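Questions I keep getting about driving and parking on our street

I've lived on this road long enough that new neighbours, visiting parents and the odd delivery driver all end up asking me the same things, so I've typed up my answers. Updated Sat 2 November.

Can I park on both sides?
Yes, and people do, which is why the middle gets so snug. If you're meeting something big (a van, one of the larger SUVs) just tuck in behind a parked car and wait. It takes seconds and everybody waves. Mostly!

Why is everyone braking in the same spot?
Usually somebody up ahead is letting somebody else through, or looking for a space. Leave more room than you think you need. I drive a little Masura hatchback with a very low seat and I can't see a thing past a tall car, so I hang well back and watch the brake lights.

How long can visitors stay?
Two hours without a permit, all day with one. A visitor book costs 20 euros and you get it from the Kvaran office, not from me (I have been asked). Residents renew in March, and they do send a letter, but mine went to the old flat two years running so I'd put it in your phone.

Is there anywhere to leave a bike?
Down by the bike shop, if you're a customer. It's handy for inner tubes, and they let me try an e-bike round the block once, which I'm still thinking about. For overnight I'd use the Drolik garage, where there are 26 covered spaces and a proper gate.

Who cuts the hedge?
The Usel people, twice a year. In between it does lean out a bit, so fold your mirror in on that side if you're fussy about paintwork. The weeds along the edge belong to no one as far as I can tell, and I've grown fond of the ones that flower.

What's it like at busy times?
Slow but good-natured. I allow an extra ten minutes after school and bring something to listen to.

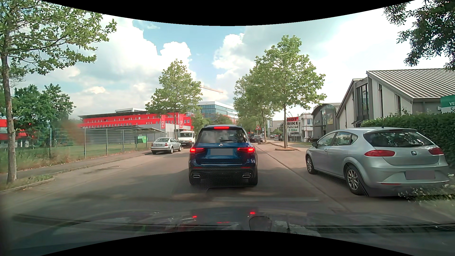
Stavros Kyriakidis wrote to say I'm too relaxed about the gaps: he wants everyone to leave a full car's length when they stop, so there's room to pull out if the one in front stalls or starts reversing into a space. Fair enough, Stavros, I've started doing it and it does make parking easier for whoever's ahead.

Do I need to move for the street sweeper?
Yes please. Signs go up a few days before. If you're away, leave your keys with a neighbour, because the towing charge is 100 euros and they don't do sympathy.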